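Workshop > Notebooks > Glue and finish
Previous entry Next entry Index Print

Last updated: July

Oil finish trial, second go

Picked up where the last entry sulked off. The first batch of test boards went tacky and stayed tacky, and I blamed the weather in writing, which I now regret. The weather was fine. I had put the oil on like butter on toast and gone home.

So, again, with restraint. Offcuts of beech and maple, all planed on the same setting and sanded to 180. Half of them then got wetted with a sponge, left to dry and sanded once more to knock the fur off. The other half went straight to oil. Two oils on trial: the Brulusden hard oil we have always used, and the Phromma one that the supplier keeps putting in the box with a hopeful leaflet. The leaflet says one coat. The tin says two. I have gone with the tin on the grounds that it is heavier.

Method, so whoever repeats this does the same thing:

Stir, don't shake. Rag, not brush. Put on a thin coat, wait 15 minutes, wipe off everything that will come off, then wipe again with a clean rag. If the board looks as though you have wasted your time, the coat is the right thickness. Stand the boards on edge on the pin rack. Rags flat on the line outside, NOT in the bin. We have had that conversation.

10.40 First coat on, all boards. The Phromma smells of oranges and the Brulusden smells of a shed. No marks awarded for either.

14.15 Touch test. Brulusden still grabs a fingertip slightly on the maple, dry enough on the beech. Phromma dry on both. Annoying, as I had already half written the paragraph in which it lost.

Next morning: second coat, same drill. The boards that were wetted first are plainly smoother. The ones that went straight to oil feel like a cat's tongue and will need another rub down, so the ten minutes saved with the sponge have been spent three times over on sandpaper.

Water rings. Stood a wet mug on each board for an hour. Faint ring on the unwetted maple with Brulusden, gone after a wipe of fresh oil. Nothing on the rest that I could find, even holding them up to the window and tilting them like a man buying a diamond. Tea did worse. Tea went dark on every beech board and I had to scrape one back to bare wood. If anybody asks whether the finish is tea-proof, the answer is to use a coaster.

Colour. Phromma goes yellower. On maple it's pleasant enough, on beech it heads towards old piano key. For tops that mix light and darker strips I would stay with Brulusden, which leaves the light ones alone and gives the browns a bit of depth. A yellow oil narrows the gap between them and you've paid for two colours to get one and a half.
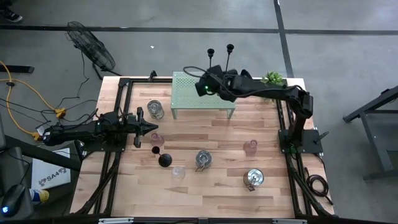
Butcher-block top, light and mid-brown planks.

Anything as wide as that wants thinking about underneath as well. Our own rule, which I'm writing down again after finding it ignored on the last job: oil both faces, same number of coats, same day if you can manage it. An oiled top with a bare underside takes up damp on one side only and cups. The slab for the Jiresetti order did exactly this over a fortnight and spent the next one under sash cramps being reasoned with. Slotted holes for the fixing screws too, across the grain, and don't do them up as if you were fitting a wheel.

Cost. The Phromma is dearer by the litre and goes a little further. By the time I had allowed for what stays in the rag, I couldn't make the sums favour either, and I tried it both ways up.

Stock: 39 sheets of 180 left in the drawer, hardly any 240. The Grudex discs clog on oiled wood within minutes, so keep them for bare timber and stop hiding the used ones at the back of the packet.

To do
– scrape and redo the tea board
– try Brulusden thinned for the first coat on maple
– vinegar and beetroot test on both (bring own beetroot)
– re-label the two tins on the top shelf, which currently both say OIL
– underside of the big slab, before it goes anywhere

Boards are on the rack by the window with pencil marks on the end grain. B is Brulusden. B is also beech. Sorry. Will go over them in pen tomorrow.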